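Members' Discussion Board > Automation in Practice > Household and Bench Work
Topic: Can machines take over small sorting and tidying work yet?
Thread open to registered members. Replies are moderated.

Posted by Sioned Llewellyn

Members will be aware that the board has been asked for a view on whether machines are ready to be given ordinary chores, both in the home and on the shop floor. I have been requested to open the discussion, and I do so with a case which I consider harder than it is generally held to be, namely the sorting of a box of mixed small articles.

I would ask members to set aside heavy lifting, welding and the moving of pallets, where the matter was settled long ago. The question concerns the sort of work which a person does at a table with one hand in a carton and half of his or her mind elsewhere.
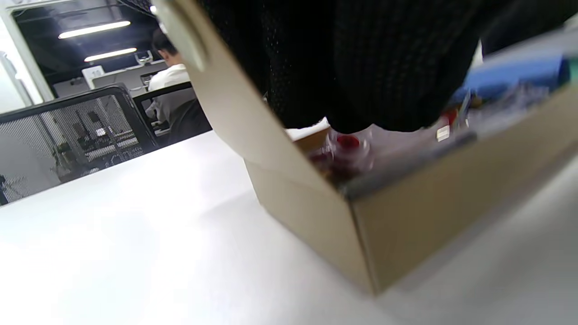
Reading time for this thread: 2 minutes (opening post only)

It is my submission that such work cannot yet be handed over. A person who reaches into a carton does a good deal by touch. The sleeve and the hand hide much of what lies below, and the worker carries on regardless. A machine which relies on sight must either look first and then reach, or carry its eyes on its wrist and accept that the view will often be blocked. Both methods are slow. When our section tried the Brestitz picking unit in March, it was given a carton of mixed fittings and tubes, and it cleared 60 of 94 articles before it asked for help. A new starter would have finished the carton before the tea break.

I do not say that the unit was a failure. I say that the remaining articles were the chore.

Posted by Cledwyn Probert

I am obliged to Ms Llewellyn for opening the topic, but I cannot accept the conclusion. The trial she mentions was run with the contents tipped in as they came. No sensible shop would do that. If the articles are laid in trays with a little space between them, the same unit will work through a full shift with very few stops. We have such an arrangement at Kovonov and I would not go back.

It seems to me that members ask for a machine that behaves like a person, and then mark it down when it behaves like a machine. The dishwasher was never asked to stand at the sink.

Posted by Sioned Llewellyn

Mr Probert's trays must be filled by someone. I should be glad to learn who fills them.

Posted by Cledwyn Probert

Two members of the day staff. The point is taken in part. They were formerly engaged on the sorting itself, however, and the tray work occupies only the first hour.

Posted by Emiliano Ventura

I should like to raise the matter of clear plastic, which has not been mentioned. In my experience it causes more stoppages than weight, size or shape. Tubes, pen barrels and lidded pots give back the light of the room, and what lies behind them shows through. A person wearing a grip glove takes hold of such a thing without a second thought. The machine may judge the surface to be in the wrong place and close its fingers on air, or come down too hard and crack it.

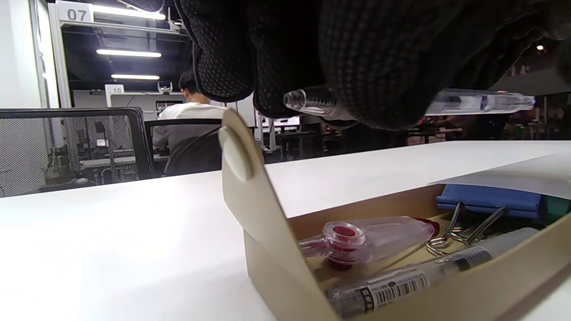

Wing-yan Chow wrote in reply that clear plastic was a fair objection two or three years ago and is a weaker one today, provided that the gripper can feel when it has made contact. She asked members to separate the question of seeing an article from the question of holding it, as the second had moved on a great deal faster than the first. She added that tweezers gave her own bench far more trouble than any tube, being thin, shiny and apt to catch on whatever lay beside them.

Posted by Emiliano Ventura

I accept the distinction. I would only observe that the user pays for both.

Posted by Nithin Devadiga

May I bring the household back into the discussion? The title of the topic promises it and we have drifted towards the bench.

The kitchen drawer, the sewing box and the bathroom cabinet are all cartons of mixed small articles. The difference is that no household will lay its belongings out in trays. My parents' house has a drawer which contains string, batteries, keys for locks that were replaced long ago and a great many pen tops. I would not let the present machines near it, and I work on them.

There is also the matter of price. The Urnaven home unit was quoted to me at 2171 before fitting, with a yearly charge for service. For that sum a household may reasonably expect the table to be cleared properly. It will carry a cup from the table to the worktop. It will not decide whether the small metal object beside the box is rubbish or a part of the blind.
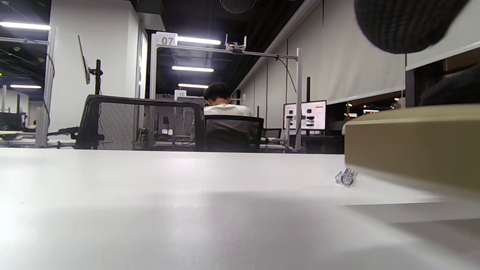 This thread was last edited in March at 4.20 p.m. (spelling corrected; one duplicate post removed)

Posted by Cledwyn Probert

Mr Devadiga's last example is a matter of knowledge, and I would not lay it at the door of the gripper. Plenty of people would not know what a stray fitting was for either. They would put it in a dish on the windowsill and leave it there. A machine could be taught to do the same, and I see no disgrace in it.

Posted by Nithin Devadiga

I agree that a dish for doubtful articles would be a sound rule. It does, however, leave a chore for the householder at the end of the week, and I should want that stated plainly in the sales literature.

Posted by Sioned Llewellyn

A further point on small metal parts. A cylindrical fitting with a bracket attached will lie on its side, and it does not always offer a good place to take hold. Our staff turn such parts over against the table with a fingertip before picking them up. The Brestitz unit made no attempt at this. It chose the same poor grip several times and then stopped. I am told the next release will include a turning motion, and I shall report to the board if we receive it.

Posted by Emiliano Ventura

May I also ask that larger pieces be considered? We have spoken only of things that fit in the palm. Wiping down, moving or turning a broad curved panel is common work in any shop and, in a smaller way, in any house with a bath or a refrigerator. Flat suction cups do poorly on a curve, and dimples in the surface make a proper seal harder still. A person simply leans an arm over the top and steadies the piece with a gloved hand.

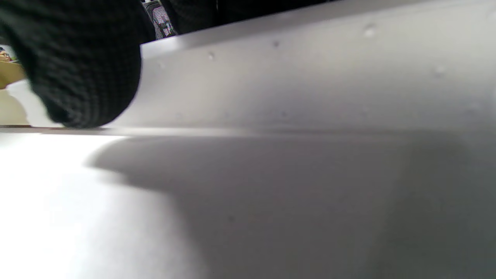 Cledwyn Probert replied that softer cups would deal with most curves and that Beaudoin had offered them to his shop on loan. He conceded that he had not tried them on a dimpled surface, and that a pale, smooth panel on a white table was a hard thing for any camera to find the edge of. He would nevertheless put the work in the class of chores which can be handed over now, with one person standing by.

Posted by Wing-yan Chow

If one person must stand by, then I would call the chore shared and record it under that heading. I have no objection to shared work. Much of my own bench runs in that manner and the staff prefer it. My concern is that purchasers are told one thing and receive another.

Posted by Sioned Llewellyn

I am content with Ms Chow's heading and propose that the board's reply use it. Mr Probert and I remain apart on the sorting of mixed cartons, and I suggest that both views be set down in full. Members who have kept a record of stoppages are asked to send it to me, with the type of article noted against each.

Posted by Cledwyn Probert

Agreed. I shall send ours, including the hour spent on the trays.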